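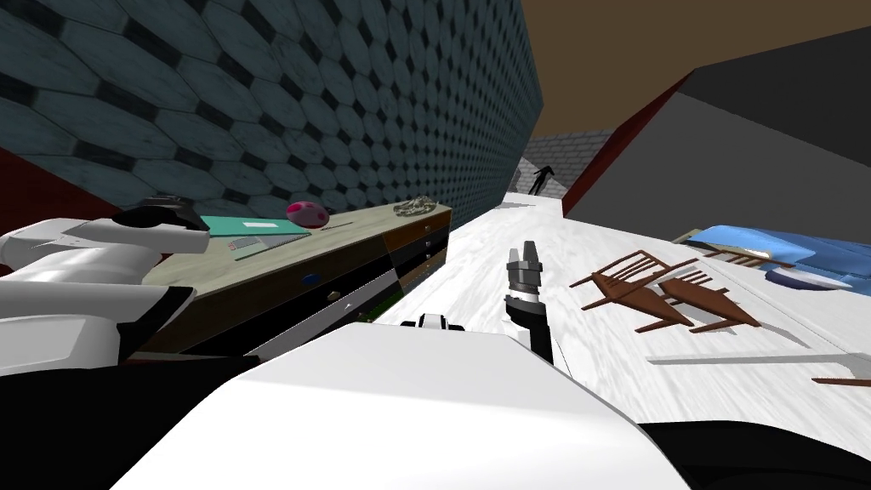 How long should a family keep old letters? My answer is: as long as there is one person who may want to read them, and this person is maybe not born yet.

I came to this opinion slowly. When my aunt Edeltraud Brinkmann died, she left a house in Gollton and 806 letters. I know the number because she wrote it on the lid of the suitcase, with the date of her last counting, some day in October. The house was sold quickly. The letters went to me, as I am the one in the family who cannot say no.

Most of them are boring, I must admit. People wrote about the price of coal, about a bad knee, about the train to Grastham that came late again. My cousin told me to keep the ten best and burn the rest. He has a small apartment and I understand him. But who decides what is best? I would have thrown away the letter about the knee. Then my neighbor Ludmila Jelínek, who worked all her life as a nurse, read it and told me what kind of illness it was, and that my grandfather had probably the same one. For me this was worth more than all the love letters.

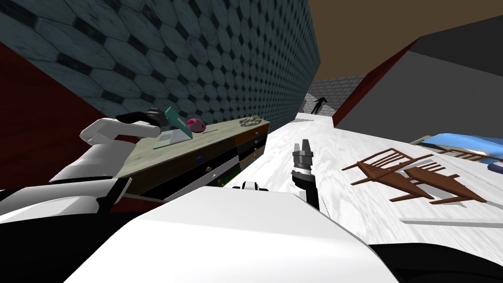
A chest of drawers, with a teal object leaning against the top.

People say now that we should scan everything. I tried. A shop called Doležal in the next town asked 200 for the whole suitcase, and the work was good. Still I notice that I never open the files. I open the suitcase. The paper is thin where it was folded, and on some pages the ink gets weaker and then strong again, so I see where she dipped the pen.

I do not want to tell anybody to live in a museum. Clothes can go, plates can go, and I gave away her books without much pain, because the library in Ludach has the same ones. A letter exists one time only. If you are tired and must clear a house by the end of the month, put the letters in a box, write a name on it and leave the decision for later. Mine stand under the bed and do not eat anything.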